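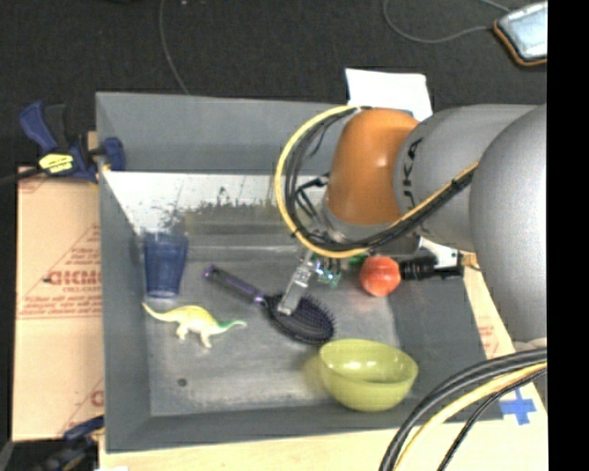

Kindside College | Department of Family and Consumer Studies | Home Management Series

Chapter 9
Odds and Ends: Sorting the Mixed Bin

By now you've had chapters on clothes, on paper and on the pantry, and I hope you noticed that all of those were pretty friendly. A sock wants to be near other socks. A can of beans has a shelf waiting for it. This chapter is where I get to talk about my favorite stuff, the things that have nothing to do with each other and have somehow ended up in one container together. A hairbrush, a plastic cup, a toy dinosaur, a little ball, a green bowl. If you've ever lived in a home with other people in it (or lived alone and been busy for a month!), you've met this bin.

I call it the mixed bin. Some of my students say junk bin, and I nag them out of it in the first week, mostly because calling things junk makes you want to throw them out before you've looked at them. A hairbrush is a perfectly good hairbrush. It just isn't in the bathroom.

What you'll be able to do by the end of the chapter

Tell a mixed bin from a real category bin.
Sort by where a thing gets used, and say when sorting by type works better.
Choose a container that suits small, rolling and awkward objects.
Write a one-page bin plan for a household you don't live in.

Words to know

Mixed bin: a container holding things that belong in different places.
Home spot: the place a thing goes back to after it's used.
Drop spot: the place a thing really lands, whatever the plan says.
Stray: anything whose home spot and drop spot are different.
Orphan: a thing that has no home spot at all.

Where the strays come from

I started paying attention to this when I worked on the Grikuren housing survey, which had us going into apartments and writing down what was in people's bins. We ended up with 3000 entries on paper cards, and I typed in more of them than I care to remember. I went in expecting the cards to be full of orphans, mystery keys and lids to nothing. There were plenty of those. But the cards that filled up the boxes were strays, ordinary things with a perfectly clear place to go. Cups, especially. Cups get everywhere.

Think about how a cup travels. Somebody has a drink on the couch, the cup sits on the arm, a kid borrows it for a dinosaur bath, and then company is coming and whoever is cleaning up sweeps the cup and the dinosaur into the nearest thing with sides. The cup has a home in the kitchen and the dinosaur has one on the toy shelf, and now they're roommates. Go look at the dark blue cup and the long-necked dinosaur at the top of the chapter. The cup is still standing up and the dinosaur is over on its side, and that's a pretty typical bin for you.

Shallow or deep?

I'll confess to a strong opinion here. For a mixed bin I like shallow, with the sides sloping out if you can get it, so you can see everything in there without digging. Deep bins are lovely for blankets. Put small things in a deep bin and the ball goes straight to the bottom, the bowl lands over it like a hat, and you won't see that ball until you move. A shallow bin also fills up fast, and I count that as a good thing. When it's full you have to deal with it.

Set it on a table or a counter while you sort. I used to do this on the floor and my knees have opinions about that now. A table also gives you room on either side of the bin to make piles, and you'll want the room.

Sorting by place

Most people, handed a mixed bin, will sort by type. They put the plastic things together, or the toys together, or (I've seen this more than once) all the green things. Sorting by type is great when you're running a store. In a home, I'd like you to try sorting by place first. Pick up one object and ask where somebody will be standing the next time they need it. Then make your piles by room.

Let me run our bin that way. The hairbrush with the purple and black handle goes to the bathroom pile, or the bedroom pile if that's where hair gets done at your house. The dinosaur goes to the toy shelf. So does the red-orange ball, unless there's a dog in the family, in which case you'd better ask the dog. The bowl and the cup look like an easy kitchen pile, but slow down a minute. A lime-green plastic bowl might be a cereal bowl, and it might be part of a play kitchen, and it might be what a child has been using to keep crayons in since December. You can't tell from the object. You have to ask the people who live there, and this is the part my students always try to skip.

The Chauke family

We'll follow one household through the rest of the chapter. The Chaukes have 2 grown-ups, several kids and a hallway bin that gets emptied on Thursday evenings, in theory. When I first visited they had 22 things in it. I've kept their list just the way they wrote it, spelling and all, and you'll find it in Section 9.3 along with the floor plan. Pay attention to how far the hallway is from the bathroom. It matters a lot for the hairbrush problem.

Later on we'll compare their setup with the Clelero plan, which gives every room its own small bin and does away with the hallway one. I liked it less than I thought I would, and I'll tell you why when we get there.

Before you read on

Find a mixed bin. Yours, a roommate's, your grandmother's (ask first). Don't tidy it! Write down what's in it, one object to a line, and next to each one write the home spot and your best guess at the drop spot. Mark the orphans with a star. If you come across something and can't figure out what it is, draw it.

Keep the list in your notebook. We'll use it in the first exercise of Section 9.1, and you'll want it again for the bin plan at the end of the chapter.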